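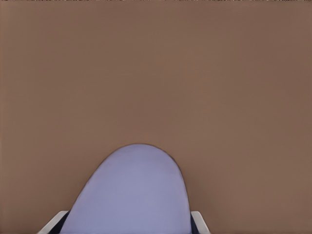
Generating Simulated Demonstrations for the Cup Rack Task

This page explains how to produce a set of simulated demonstrations with the Fernen toolkit and use them to train a two-arm policy. It assumes that Fernen is installed and that the Danham workspace file loads without errors.

Step 1. Record the source demonstrations
Record 3 demonstrations by teleoperation. Each should be complete, with every cup placed in the rack and both arms returned to their start poses. Discard any attempt in which a cup is dropped.

Step 2. Mark the subtasks
Open each recording in Skandard and mark the moment the gripper closes on a cup and the moment it opens again. Marks must be set separately for each arm.

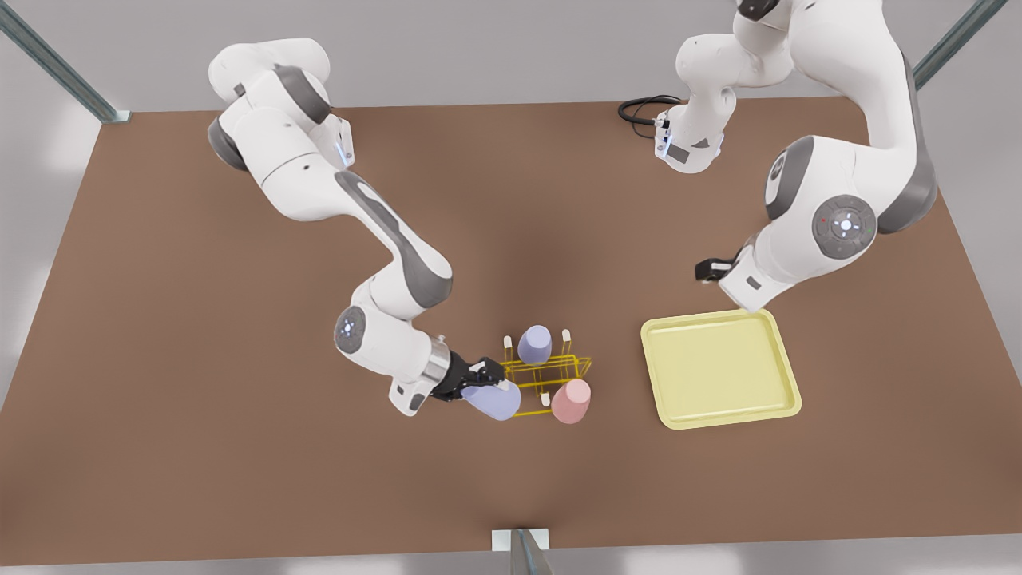
Step 3. Vary the layout
Set the position ranges for the rack, the tray and the cups. Keep the rack within reach of both arms – layouts outside this area will fail at the planning stage. Request 1000 new trajectories with random seed 1664.

Step 4. Filter and render
Run the success check, then render the overhead and wrist views for the trajectories that pass. The two views must share the same time stamps.

Step 5. Train and evaluate
Train with the default Galang settings and evaluate over 100 held-out layouts. Report the success rate for each subtask as well as for the full task. Failed grasps and failed placements should be listed separately.

Questions about the procedure may be sent to Dalia Vasiliauskas, who maintains the task files.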